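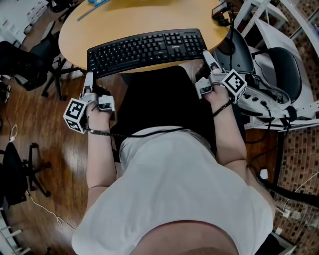

Company wants us to train the arms that may replace us. What did it change where you work?

Posted by deskside_trernach, 10 Apr 2024

I do back office work at Trernach: parts entry, labels, returns. Since the start of April we take turns doing ordinary desk tasks with grippers strapped to both hands. Typing is the worst. I used to get through a batch of returns before lunch and now I'm poking at a Lenovo keyboard with a slim white finger. Management calls it "freeing us up." Freeing us up for what? Has anyone been through this and kept the same hours afterward?

Nuno Louro
We had it at Moreira for 3 months. Same hours, same pay, different job. They told us 30 percent of the desk work would go. What went was the easy part, the bit you do while you wake up, and we were left with the exceptions and the angry phone calls. Get any new duties in writing before your job title changes. Also ask if the sessions count against your normal quota. Ours did until 2 people complained -- then it was quietly fixed.

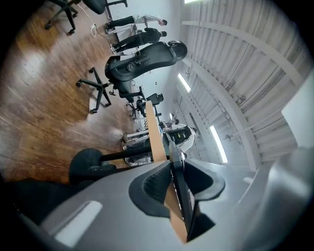 My own gripe is with the numbers they'll show you. At Flellow we got a slide saying the pilot had saved 672 hours, and when I asked whether that included time spent on setup and on redoing failed attempts, the answer was no. Count the people too. If folks are on their feet by the wall or over by the desks while the office chairs stand out on the floor, write down whose hours those are, what they were there for and how long it took. Keep your own log. I don't believe anybody's savings figure without one.
Zlatko Perić

zultanmont_temp
just do the sessions, its easier than real work lol. mine ended and nothing changed except the break schedule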